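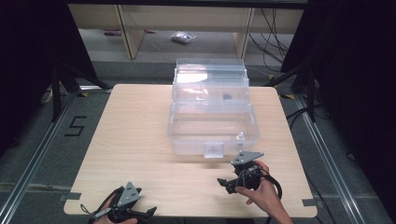
Riltum two-level storage box: a month with the small parts

I have bought a lot of plastic boxes over the years on the promise that this one would sort me out. None did. So when Akosua Kyei at the sewing group passed around the Riltum and told us it had changed her life, I wrote down the name and went home expecting to dislike it.

I do mending, mostly. Zippers, hems, coat linings, the occasional teddy bear. That means buttons, snaps, hooks, needles, bobbins and those tiny plastic sliders for bra straps that breed in the bottom of every drawer. My old system was cookie tins. The old system had one large fault (you can't see into a tin) and one large virtue (a tin survives a fall down the stairs). Keep the second part in mind.

What you get

A clear box with an upper tray and a bigger lower compartment. There is a leaflet, which tells you to keep it away from radiators and then spends two panels on other things Riltum would like to sell you. No dividers. I checked the packaging twice for dividers because the listing talks about "flexible organization," and I guess an undivided space is flexible in the way that an empty lot is a flexible house.

I paid full price at Grultum. It was marked down the week after, naturally.

Seeing what you own

Clear plastic is the whole pitch and it mostly holds up. I can find the black coat buttons without opening anything. White thread is harder, and pearl buttons under a lamp vanish into the glare, so I ended up putting all the pale stuff in a little cloth bag inside the box. Now I can't see it. So much for that.

The clear look also depends on the plastic staying clear. After four weeks mine has fine scratches on the bottom from being slid along the shelf. They don't matter for use. They do make it look older than my tins, two of which belonged to my aunt.

The latch

It closes firmly. Almost too firmly — with dry hands I'm fine, with hand cream on I have to use a corner of my shirt. Naa Amegashie has arthritis in both thumbs and gave up on hers in a day. She went back to a shoebox with a rubber band and says she's happier. If your hands hurt, try the latch in the store before you pay, and try it more than once.

Reviews online keep saying the latch snaps off. Mine hasn't. I wouldn't take much comfort from that after one month, and I have no idea how many of those people were using it as a handle.

Capacity

The listing on the Grultum site says it holds 900 "standard shirt buttons." I happened to have my button stash counted, since we do a swap every January and Kojo Gyamfi insists on a tally. I had 492. Loose, they went in with plenty of room to spare, so I'm willing to believe the claim. But a box of loose buttons is a cookie tin with a window. Once I bagged them by color, the way any sane person would want them, the lower compartment was full and there was no room for my zippers at all.

The upper tray is the better half. Machine needles, chalk, the seam ripper, a thimble. Things you grab ten times in an evening.

Compared with the others

Kwabena Laryea lent me his Akpalu case for a week. It has removable dividers and a carrying handle and it costs nearly double. The dividers are good. They also let small snaps creep underneath, and I spent one evening picking size-zero snaps out of the wrong slots with tweezers. The handle felt fine.

The Veltach is cheaper than either and smells strongly when new. I aired mine on the porch for five days and it still smelled, so I can't tell you how it does with thread because I wasn't going to put thread in it.

And the tins. Free, ugly, already in the house. I knocked one off the ironing board halfway through the month and it got a dent. I have not knocked the Riltum off anything, and I'm not planning to for the sake of a review, but I'm more careful carrying it and I notice that I resent being careful.

Cleaning

Warm water, a drop of dish soap, soft cloth. Lint sticks to the inside corners and a dry cloth just moves it around. Don't use the rough side of a sponge.

Should you buy it?

If you keep one kind of thing in it, and that thing isn't pearl buttons, it's a decent box. I'll keep using it for machine supplies. For mixed notions I'd save up for the Akpalu or stay with what you have and put labels on the lids, and I know how dull that sounds. Akosua still says hers changed her life, but she also bought a label maker the same week, and I have my suspicions about which one did the work.

Three stars out of five. Would be four at the sale price.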